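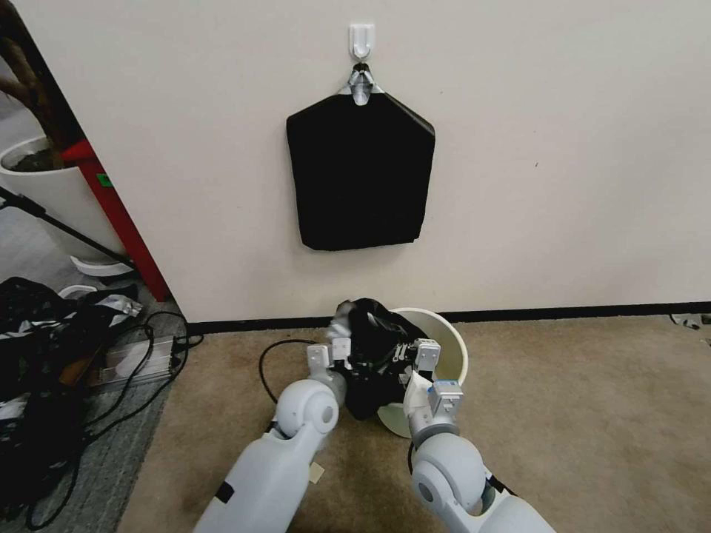
关于Cenel双臂换袋套件试用评估的答复意见

各位列表成员:

Lamduan Jaidee女士七月间就Cenel双臂换袋套件的采购条件来函询问,现将Trevgate设施服务部的评估意见答复如下。原函节录附后,以便对照。

> 发件人:Lamduan Jaidee
> 收件人:设施自动化采购讨论列表
> 主题:换袋套件是否具备签约条件
>
> 各位同事:
> Cenel提交的报价将双臂本体、末端工具和Prarnonis任务软件合并计价,维护期为22个月。我方Lodhi办公区拟先行租用一套,用于茶水间及走廊垃圾桶的换袋作业。请Trevgate就以下事项提供书面意见:
> (一)套件能否在不改造墙面和地面的条件下使用;
> (二)薄型塑料袋的取袋与套袋是否应分别验收;
> (三)合同中应当写明哪些由甲方承担的准备工作。
> 如有试用记录,请一并提供。

一、现场条件

试用场地采用普通墙面与地毯地面,未铺设定位标记。备用袋以小型粘贴挂钩悬挂,垃圾桶置于其下方靠墙处。Cenel的安装要求仅规定挂钩须位于双臂可达范围之内,对墙面材质未作限制。我部认为该条件在Lodhi办公区可以满足,但应在合同附件中列明挂钩型号及更换责任。
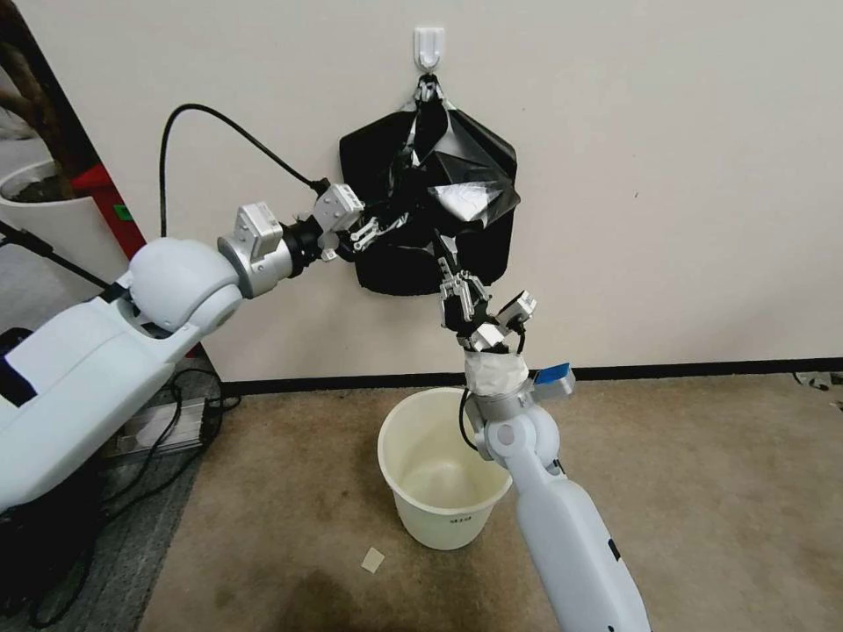

图:双臂末端夹持挂钩上的黑色塑料袋,垃圾桶位于正下方。

二、取袋环节

取袋环节的主要困难在于袋身柔软、褶皱位置不固定,反光部位亦可能影响视觉识别。Prarnonis软件允许操作人员设定夹持起点,也可由系统自行选择。我部共登记取袋操作50次,其中38次由系统自行选择起点,其余由人工指定。两类操作应当分开统计,供应商提交的汇总表未作区分,已请其重新出具。

三、套袋环节

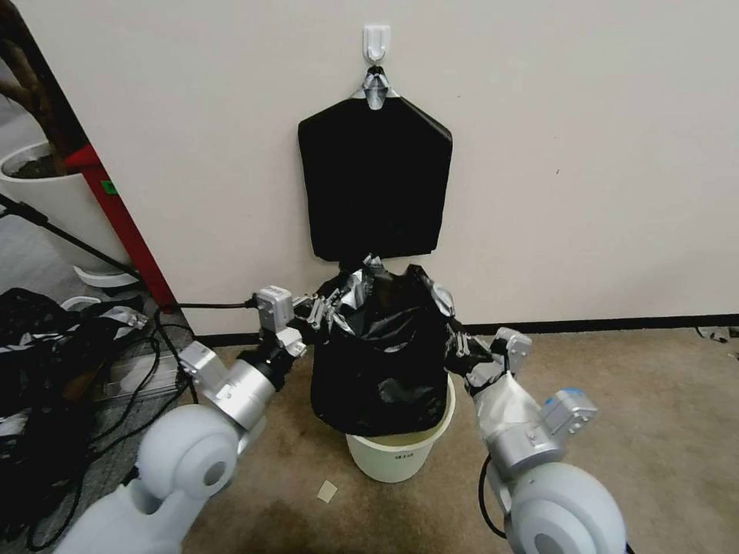
套袋环节的验收标准应当以袋口状态为准,并在撤臂之后由甲方人员复核。供应商现行表述为“袋体入桶即视为完成”,我部不予认可。以试用中的双手撑袋动作为例,两只机械手各持袋口一侧向外拉开,袋身已垂覆桶身正面上部的大部分,仅露出桶的下段;此时若按现行表述判定,极易产生争议。建议改为:袋口完整翻过桶沿,袋底无明显悬空,双臂撤离后袋口不回缩。

关于末端工具,报价单仅列一种规格。鉴于多指手与平行夹爪在夹持薄膜时的受力方式不同,建议供应商分别报价,并注明各自易损件的更换周期。

四、双臂分工

Prarnonis软件支持双臂同步作业,亦支持单臂作业、另一臂待命。后一种方式占用空间较小,适用于较窄的走廊。待命臂的停放位置须在软件中预先设定,并应避开人员通行一侧。线缆走向目前未列入安装图,请供应商补充。
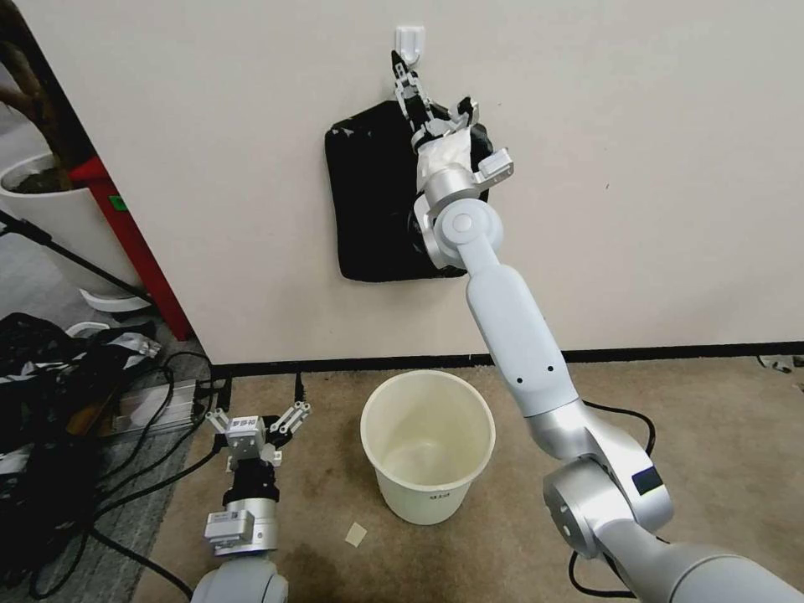 图:右臂末端抵住墙上所挂黑色袋子,左侧夹爪处于张开状态。

五、结论性意见

(一)同意Lodhi办公区先行租用一套,暂不签订采购合同。
(二)取袋与套袋分别验收,分别计费。
(三)挂钩安装、备用袋补充及地面线缆清理由甲方承担,写入附件。
(四)故障响应时限由报价中的48小时缩短,具体时限由双方另行商定。

上述意见仅适用于本次报价所列版本。供应商如更换末端工具或升级软件主版本,应重新提交试用申请。

Trevgate设施服务部
Abhishek Chaudhary

最后更新:2025-12-22

读者评论

Napaporn Kamolrat:第三部分的袋口标准建议增加对带提手塑料袋的规定,此类袋的翻边方式与平口袋不同。

Sizwe Xaba:请问租用期间Prarnonis软件的操作记录归哪一方保存?报价单中未见相关条款。

Satish Negi:同意分开计费。另请Cenel确认,待命臂断电后能否保持原有姿态。

联系列表管理员 | 版权所有 Trevgate | 返回顶部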